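Subject: Re: [wustport-tenants] Jetivton and the shared storage fee
From: Teemu Jääskeläinen
Date: Dec 28, 2021

Two gray metal bins on the bench, scratches and all.
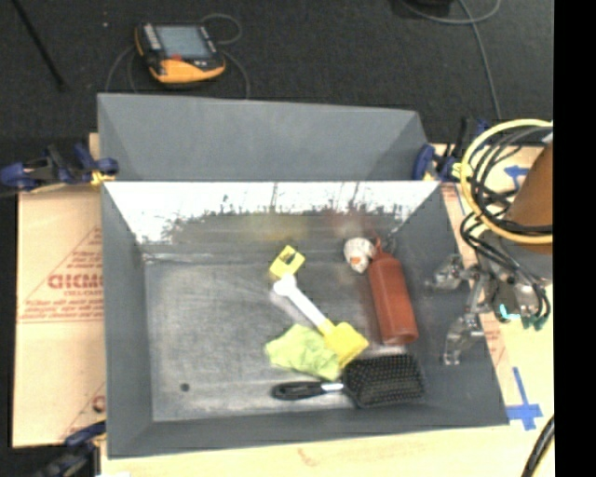

Paavo Kokkonen wrote:
> Jetivton says the new plan pays for itself by May. We drop the
> old locker contract, everyone chips in 60 a month, and they
> handle sorting and pickup. Wivico signed in the fall and I hear
> they are happy with it. I think we should say yes before the
> price goes up.

Paavo, happy by whose account? The only praise for Wivico's deal I can find is on Jetivton's own site.

I read the contract twice. The 60 covers pickup 8 times a year. Anything past that is 300 a visit, and it says so on page 12, in the small type after the insurance part. We went past 8 last year before summer was over. I don't see how that pays for itself by May or any other month.

Also, "before the price goes up" is what Tuominen told us about the copier lease, and we are still paying for that one.

If someone has a real bill from a tenant who switched, please post it. Until then I'm a no.

Teemu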